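April, late evening

Back from the open day at Drumthorpe. I want to get this down before I forget the order of it, and my feet hurt too much to do anything else.

Jovita drove. We left at quarter past eight and still had to park in the overflow lot behind the tire place. There was a sign-in table with stick-on badges, and mine said TEODORA LEDESMA. I crossed out the A with a pen and put an O over it. They told us there were 151 people registered. We were put in the second group with Crescencio Beltrán and two men from a linen service who didn't talk much.

First stop was the long talk. Damián Becerra did it, standing up, with slides. Most of it was about the Plurkanon project, and I followed maybe half. The part I wrote down is that folding is the easy end of laundry. Picking one piece out of a pile is harder, because cloth never lies the same way twice and the hand can't see the underside. He went on 45 minutes and there was no coffee until after.

Then we went through to the demonstration room, which is carpeted in gray stripes and looks like any office. They had the hand working on clothes down at floor level, with a wooden tray and a white plastic basket in it. I had expected a big gripper like the ones we had on the bottling line. It has fingers with metal joints and black pads on the ends, and a thumb that comes in from the other side. The first piece I got a good look at was a black knit, and it hung from the hand in thick rolls.

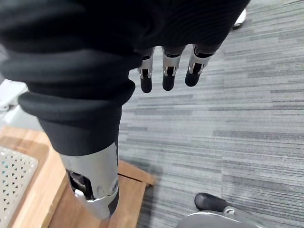

Why is a knit harder for a robot hand to pick up than a box?

A box keeps its shape, so the hand can work out where to close before it gets there. A knit changes shape as soon as it is touched, and the fingers may close on one layer or on several. The hand has to check its hold again after every move.

That was more or less how Iraís Solís put it when I asked her. She was running the demonstration and she was patient about questions. Crescencio asked what it costs and she said she wasn't the person for that. He asked again at lunch and got the same reply from Damián. I asked about wear on the finger pads, having changed enough suction cups in my life, and she said they keep spares in a drawer and swap them when the grip starts to go off. She didn't give a number of hours. I'd like to have had one.

Jovita wanted to know whether it could tell the inside of a garment from the outside. Iraís said sometimes, from the seams, and that it was one of the things they are still working on. Jovita does alterations, so she had a lot to say about seams. We were asked to move along.

Lunch was sandwiches and a pasta salad. I had the egg. One of the linen men finally spoke up and said his plant handles roughly 100 carts on a heavy day and he'd need to see it go a good deal faster. I thought that was fair. Damián said speed wasn't what they were showing today.

At 3 they let us back in for anyone who wanted more, and only a few of us did. Iraís talked about the camera at the wrist. I had wondered about that in the morning. When the hand is in close to the cloth, the cloth fills up nearly everything the camera gets, and there is hardly an edge to go by. With the teal fabric it was mostly color, and in the middle a faint pattern of little dots like a mesh.

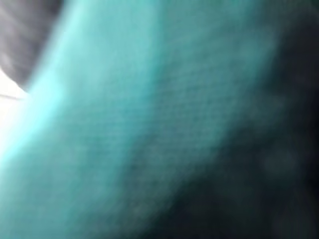

Open Day Notes, p. 3

I asked how it can use a view like that. She said that at that distance they lean more on what the fingers report and less on the camera, and the camera matters again once the hand backs off. It made sense to me. I find the end of a sleeve in the dryer by feel too.

There was a handout from Vovus on motor drives that I took for Crescencio's nephew and then forgot to give him. It's on the hall table. Also a Lemaire tote bag, which Jovita has claimed.

Home by six. Traffic was bad at the bridge. I should write to Iraís about the finger pads and ask for the part sizes, she said she wouldn't mind. Need to call the dentist in the morning and put the bins out.

Print this entry | E-mail this entry
3 comments | 0 shares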